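HOUSEHOLD SURFACES, Unit 2
Stain Removal and What the Labels Claim
Instructor: Adelino Bragança
Notes revised 18 December 2021

Please read before lab. The Zadis and Sketero leaflets are in the course folder. Read those too, but read them as advertising.

Both leaflets say their cleaner will lift "any mark from any white board." I have trouble with both halves of that. White boards are sold with very different faces, and a matte face may hold on to things a glossy one gives up. As for "any mark," ink, rust, dried food, and wood stain have little in common except that we want them gone. The Sketero leaflet cites 1,746 test wipes and never says what was being wiped. I would not pay extra on the strength of that number.

Start with the mark and leave the bottle for later. Where is it thickest? Does it have a direction? Are there specks around it, and are they the same color? Write down what you see before you write down what you think it is. Last May half the class wrote "rust" in the first line and then cleaned for rust all afternoon.
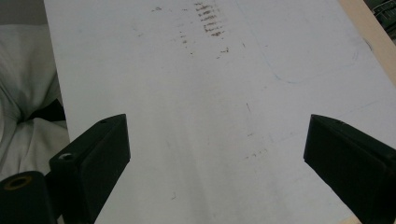 Fig. 1. White board with reddish-brown streaks, darkest at the top of the column, and scattered specks.

Color alone won't settle what the streaks in Fig. 1 are made of. I've heard confident answers from students and from a Horndale sales rep, and I believe none of them. The very faint bluish-gray outline on the same board is a separate problem. It looks like old marker, mostly erased, but treat that as a guess as well.

In lab: plain water and a soft cloth first, on a patch near an edge. Let it dry fully. Dish soap next. Solvents only after I've looked at your notes. Keep one marked area untouched for comparison, or your "after" means very little.

Reading for next time: Liew handout, section on abrasives. I disagree with most of it.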